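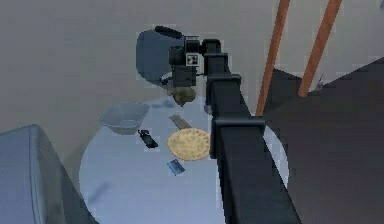
Do not tell me which arm is the best, the bakery in Ustach wrote to us in their first message, tell me what I will pay in the third year. We have kept this sentence on our wall, and most of our work still begins from it.

About Bidow

Bidow is a small planning office in Mösli. We help kitchens, food workshops and training schools to plan and buy automation. We do not sell robots and we take no commission from those who sell them. Our clients pay us for a plan, and the plan belongs to them, also when they decide to buy nothing.

How we work

First we visit your workplace and write down the tasks you want to hand over. Then we build the station in simulation: the table, the bowls, the arm and the gripper, with the objects it must pick up. Flatbread and other food of uneven shape need special attention, and a price list will not tell you if a certain gripper is suitable for them. A simulation does not answer everything either. For this reason every plan has a line for a trial with your real products — we ask clients not to delete this line when the budget becomes tight.

After this comes the budget. We divide it in two parts, the purchase and the running years. In the second part we put spare fingers, cleaning, software licenses, staff training and the hours when the station stands still. Many offers we receive from suppliers are silent on these points, and we write back until they are complete.

What it costs

A first reading of your supplier offers costs 100 euros per offer. A full plan for one station costs 1,534 euros, with 2 visits included. You receive it within 30 working days from the first visit. Travel outside the Mösli region is charged separately, and we tell you the amount before we leave.

Schools

For vocational schools we made the Ikberg plan, a budget template for teaching rooms. It considers that a school often must spend its money before the end of the budget year, but can install the equipment only in the summer break. Storage, insurance and the start of the warranty have their own lines. Schools may use the template free of charge.

Contact

Please write to us with a short description of the task and, if you have one, the offer of your supplier. The office is open until 4 p.m. In August we answer only by e-mail.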